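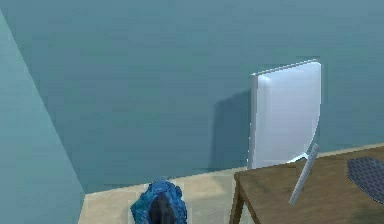

Paavo Kettunen has asked us more than once why a rule gets written before anyone has tried to break it, and he would like the people who break rules to be in the room from the start. We are taking him at his word.

Call for participants: safe task rules for household robots
Posted 2020-03-02

Hirvonen is drafting a good practice guide for robots that work near furniture and small objects in the home. The draft has 17 rules. They cover speed near table edges, how long an arm may hold an object still, when a task must stop, and what has to be written in the log.

We need people to read the rules, watch simulated tasks and mark each one as a pass, a fail or unclear. No technical background is needed. You should be 18 or over and comfortable reading English on a screen.

Each session lasts 45 minutes and is done from home. You may do one session or two. Payment is by voucher after each session.

Marks are stored without names. You can withdraw until the end of May and your marks will be deleted.

We have 64 places. People who work for Sitov or Pukard cannot take part, as both firms supplied comments on the draft.

To apply, write to Apinya Nilsuwan at the Hirvonen office in Furmont. Please say which hours suit you and whether you use a screen reader.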